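# Beddoe workshop's robot arm learns to hold its packaging

September 21, 2018

A robot arm put together from parts, patience and a second-hand worktop has reached the stage of picking things up, according to the small group building it in the shared workshop at Beddoe. The things in question are mostly what its parts were posted in.

The project goes by the name of Redus. It was begun in May with a budget of 1000 pounds, a figure the group describes as generous at the time. A good part of that went on motors, a smaller part on replacing motors, and 80 pounds on a power supply which hummed so loudly that the pottery class next door asked for a timetable.

Larell, the firm that supplied the joints, sells them as a kit for people with a free weekend. The Beddoe group has so far used up a summer. The instructions were clear on every point except the order in which to do them, and the elbow was fitted back to front, taken off, and fitted back to front again by a different member on a different evening.

The gripper is the group's own work, or at least its own version of a design called Flerkunov, passed from one hobby forum to the next and altered a little at each stop. It has two pointed black fingers. The upper one is an open triangle, hollow in the middle to save weight, with a metal plate at the wide end. Earlier fingers were solid and rather handsome, and sagged. A small camera sits at the wrist, so that whoever is at the keyboard can see what the fingers are about to miss.

Rigid objects came first. Mugs, tape measures and a tin of screws were all tried over the summer, with results the workshop's dustpan could speak to. Soft things are harder. They change shape when touched, they slide, and clear ones are a trial for any camera, as the light bounces off them in every direction and the software takes each bright spot for an edge. The group has kept a tally of attempts at soft items, which stood at 2312 when this report was written. It is less forthcoming about how many of those it would call a success, though it says the 116 most recent were "mostly encouraging".

Progress has also been made on the cable, which used to wrap itself round the wrist whenever the arm turned left. It now does so only when the arm turns left quickly. The arm has been slowed down. 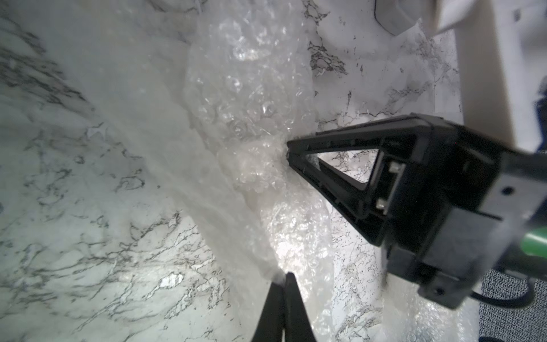 Bubble wrap is a cruel thing to start on, writes a reader signing as Tinsnips, whose own arm at home has managed socks and nothing else. Put thin rubber on the fingertips, the letter goes on, and close them at half the speed you think you need, then halve it again. Tinsnips adds that the popping cannot be helped and that one stops hearing it.

The group says it has ordered the rubber. It would also like to hear from anyone with a spare Larell shoulder joint in working order – or, failing that, in any order – and can offer in exchange one power supply, little used, best suited to a household with no near neighbours.

Redus is run most evenings at the Beddoe workshop. Visitors are welcome to watch from the far side of the bench, and are asked to keep hold of their own mugs.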